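Drello sets aside money for laundry robots

The textile care company Drello plans to buy 10 robot arms with grippers for its site in Troltstead. The order is expected in November, after the present budget year is closed.

The arms will take small garments from drying racks, a job which is now done by hand. Drello has compared two suppliers, Goso and Čierny, and asked both for a price that includes spare fingers and service.

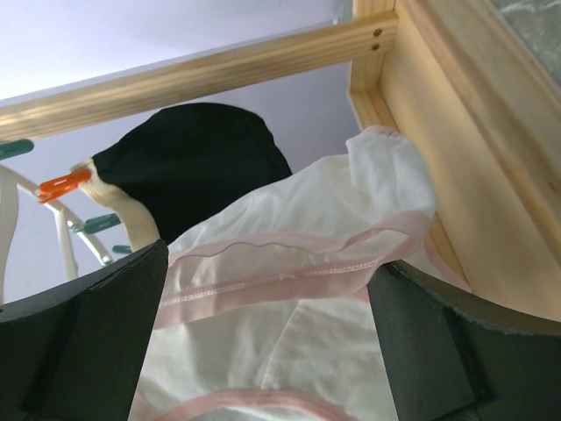 According to the plan, each arm should handle 630 garments in one shift. Elastic bands and thin cotton remain the difficult part, and the company wants to reach 91 percent correct grips before the last payment is made.

The service contract will run for 27 months. Training of the staff is paid from a separate budget, and its size is not yet decided. Drello will choose the supplier before the order is placed.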